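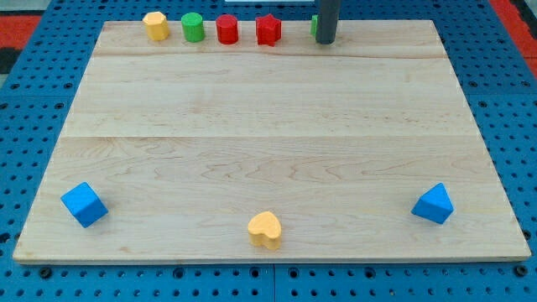 How often should a wooden board be oiled?

Once a month for a board in daily use, and every two or three months for one that mostly stands against the wall. A new board wants more: one coat a day for the first few days, until it stops drinking the oil in.

Use food-grade mineral oil. Olive and sunflower oil go sticky and then smell, and the only cure is a scrub with hot water and washing soda. Warm the bottle in a jug of water first if the kitchen is cold. Pour a little on, rub it along the grain with an old cotton cloth, and do the ends twice. Leave overnight and wipe off whatever is still sitting on top.

Washing
Hot water, a drop of washing-up liquid, both sides. Wetting one side only is what makes a board cup. Dry it with a tea towel and stand it on its edge – never flat on the worktop and never over a radiator.

Onion and garlic
Coarse salt and half a lemon, rubbed in and left for 17 minutes or so while you do something else. Rinse and dry.

Raised grain
Once dry, go over it lightly with 240-grit paper, wipe off the dust and oil again.

A glue line that has opened
A hairline can be left alone if the board lies flat. If a fingernail goes in, work in waterproof wood glue, clamp it for 24 hours and scrape off the squeeze-out before sanding. Eluned Lougher wrote in January to say that hers has held since she did this, though she no longer cuts meat on it.

Old cloths
Oily rags should be dried flat outdoors before they go in the bin. Linseed is the risky one, so keep it for tool handles.

Emrys Gronow
Updated 30th April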